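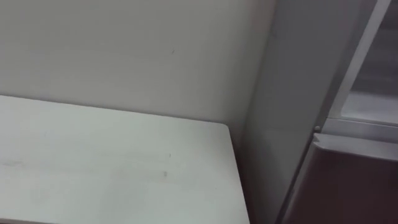
Mesa gris claro junto a la pared.

La carta de la tía Lutfa

¡Por fin llegó la carta! Venía de Ivden, con el sobre doblado en dos y la letra menuda de Lutfa Weerakoon, que escribe como habla, sin respirar. «Niña», decía, «han vuelto las golondrinas al faro y tienes que venir antes de que aprendan a volar los pollos».

Y fui, claro que fui. Metí en la mochila dos jerséis, el cuaderno de tapas verdes y un queso entero (Lutfa jamás perdona que una llegue sin queso), y subí al barco de Stivach con el pelo todavía revuelto de dormir. ¡Qué mañana! El mar estaba liso como una sábana y el patrón, un tal Howlader, cantaba unas coplas larguísimas sobre un bacalao enamorado.

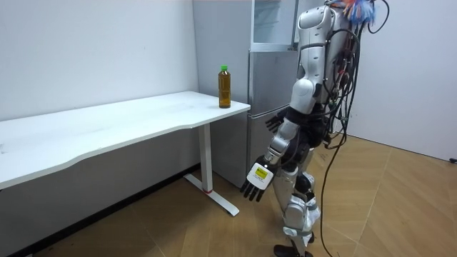
Club de Lectura y Escritura Flisameck · Taller de relato breve

El faro tiene 292 escalones y los subí casi corriendo, parándome solo para mirar por los ventanucos. Arriba estaba ella, con el delantal lleno de harina y los prismáticos al cuello.

—¡Chis! —me dijo—. Están comiendo.

Bajo la cornisa asomaban los picos abiertos, amarillos, enormes para unas cabezas tan pequeñas. La madre entraba y salía como una flecha. Lutfa llevaba casi 50 años apuntando cada llegada en el mismo libro, y aquella tarde me dejó escribir la línea nueva. Me tembló la mano, de pura alegría.

Luego cortamos el queso, abrimos la ventana de par en par y nos quedamos oyendo el alboroto del nido hasta que se encendió la linterna.

—Mañana saltará el primero —dijo ella, y fue a poner el despertador.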